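Features > Automation > When Things Go Wrong

The film that the robot could not see
By Liviu Zamfir
Aug 14, 2019

For the first weeks, everybody at Ridemard was pleased. The company had put a packing robot in the back room of its tea business, and the robot did what it was bought for. It took a sheet of plastic film, laid it flat, placed the packets on it and folded the corners. Then, one morning in May, it folded the film around its own wrist and continued to work.

Precious Baluyot was on shift. She heard the motor become louder and saw the arm pulling against the sheet, which was caught under the clamp of the table. She pressed the red button. The arm stopped, but only after it had pushed a tray of packets to the floor and bent one of its two fingers.

"I was standing at a good distance, so I was not afraid," she told me. "Afterwards I thought about where I had been standing a minute before."

The robot was made by Stirodier, a small firm which builds light arms for shops and kitchens. Its engineer, Maeve Mac Mathúna, came the next day and spent a long time with the recordings. The fault was simple to describe and difficult to repair. The depth camera measures distance with reflected light, and clear film gives back very little that is useful. Where the film was flat, the camera saw the table. Where it was crinkled, it saw bright lines which moved each time the film moved. The software treated these lines as noise and removed them.

So the robot believed that the table was free. The force limit should have stopped it, but this limit had been set at 30 newtons for heavier boxes and was never changed for the film.

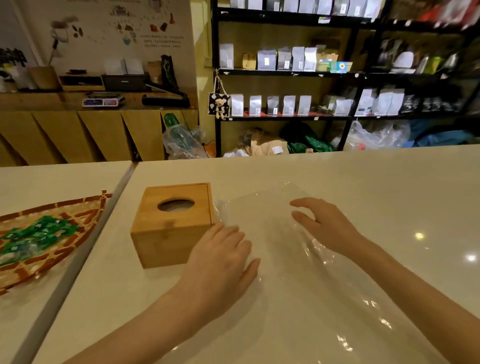 Flattening clear film by hand on a shop counter. The folds throw back the light in bright streaks.

People have less trouble with this material, and the reason is mostly touch. Lorna Catacutan has packed tea for many years and does not look much at the film. She presses with one palm and feels with the other hand where it is still lifting. Mac Mathúna asked her to repeat this slowly, and from those sessions her team collected more than 300 short recordings of hands at work.

The new version of the robot uses them. It also has a pressure sensor in each finger, a lower force limit, and a rule that I find very sensible: if the camera and the fingers do not agree, the arm waits and calls a person. In the first days it called so often that the packers complained. Now it is calmer, but the packers have kept their habit of looking up when it goes quiet.

Baluyot works beside it again. The red button has been moved to her side of the table, at her request.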